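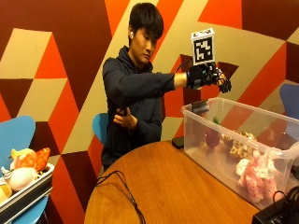

**Otia glove build, tracking drops out over the bin**

**fothergill_rd:** Wrist pose on the Otia build freezes for up to 8 frames at a time, always during picks. The marker cube sits on top of the glove, with the cable running back over the forearm, and we are picking soft toys out of a clear plastic bin. The log has 1,009 samples per run. Finger data is clean throughout. I suspect the cable tugs the mount.

**sketden:** Doubtful. Cable drag gives you an offset. A freeze means the solver has lost the marker. What exposure are you on?

**fothergill_rd:** Auto. The mount does flex, though; I can move it by hand.

**sidel_bench:** I'd go with the cable. Mine did the same until I clamped it at the elbow. Can you hold the forearm with your free hand and hover at the rim?

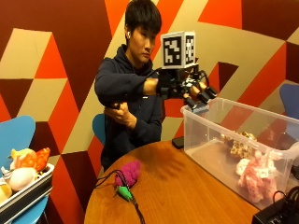 ## Replies, page 2

**fothergill_rd:** Tried the hover, left hand gripping near the elbow. 6 runs, freezes in every one.

**sketden:** So lock the exposure at 1/400 and add light. Leave the cable alone for now.

**sidel_bench:** I still wouldn't trust a mount that flexes. Fix both.

**fothergill_rd:** Exposure first. Stiffer bracket is on the printer.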